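Asunto: Re: [reparaciones-moviles] Marco frontal Hornidell: adhesivo y tornillería
De: Lech Kubiak
Fecha: 2019-05-19

Respondo entre líneas y añado al final lo que he medido en el taller.

> El recambio de marco frontal para el Hornidell que sirve Drovside me llega
> sin adhesivo. El original traía una cinta negra perimetral muy fina.
> ¿Qué ancho usáis? Con la de 5 mm me asoma por el lado del altavoz
> y la pantalla no asienta. Tampoco tengo claro si los tornillos
> inferiores son iguales a los de arriba.

La de 5 mm no entra. El rebaje del marco admite cinta de 2 mm en los laterales y en la parte superior. En la zona inferior hay algo más de espacio, pero conviene mantener el mismo ancho para no invadir el conector de carga. Yo corto la cinta en tramos rectos y dejo las esquinas sin cubrir; si se dobla en la curva, levanta el cristal.
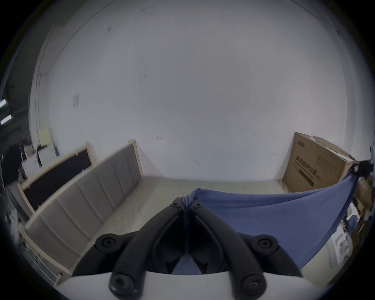

Antes de pegar hay que retirar por completo el resto del adhesivo antiguo. Caliento el marco a 85 grados, levanto con púa de plástico y limpio con alcohol isopropílico. Si queda residuo junto a la rejilla del auricular, la malla nueva no encaja y el sonido sale apagado. El recambio de Drovside trae la malla ya montada; el de Skoludden no, y hay que trasladar la original con pinzas.

> He visto el mismo marco en Wong más barato. ¿Alguien lo ha montado?

Sí. El plástico es correcto, pero los dos alojamientos de los tornillos inferiores vienen sin rosca metálica. El tornillo entra y aprieta la primera vez; en el segundo desmontaje el plástico se pasa. Para un equipo que no se vaya a volver a abrir puede servir. Para clientes no lo monto.

En cuanto a la tornillería, los inferiores son más cortos que los superiores y no son intercambiables. Un tornillo largo colocado abajo presiona el flex de la pantalla y aparece una línea vertical, a veces al cabo de varios días. Es la avería que más veces he recibido de otros talleres con este modelo, y casi siempre se ha cambiado antes la pantalla sin necesidad. 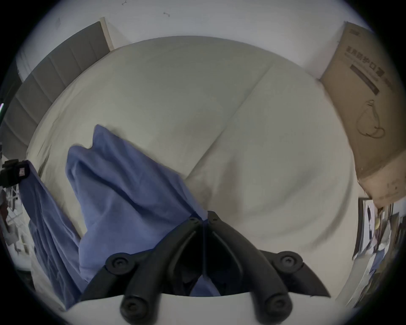
El orden de apriete también influye. Presento todos los tornillos sin apretar, compruebo que el marco asienta en las cuatro esquinas y después aprieto en diagonal, con destornillador manual. En piezas de plástico negro cuesta ver si la cabeza ha quedado a ras: sirve de comparación la pinza negra de la foto, con almohadillas redondas del mismo color y un orificio pequeño para tornillo en el centro de cada una. Con una lámpara rasante el borde se marca y se detecta enseguida un tornillo torcido.

Una vez cerrado, pongo el equipo bajo un peso plano de 200 gramos durante toda la noche, con una lámina de espuma entre el peso y el cristal. Las gomas elásticas y las pinzas de presión las he dejado de usar porque concentran la fuerza en los bordes.

> ¿Y el sensor de proximidad?

Lleva una funda de goma propia que suele quedarse pegada al marco viejo. Hay que recuperarla y pasarla al nuevo antes de aplicar la cinta. Sin ella el sensor recibe reflejos del cristal y la pantalla se apaga durante las llamadas. Ninguno de los tres proveedores la incluye.

Me falta por comprobar el marco blanco. Si alguien tiene uno de Skoludden abierto, agradecería la profundidad del rebaje superior.

Un saludo,
Lech Kubiak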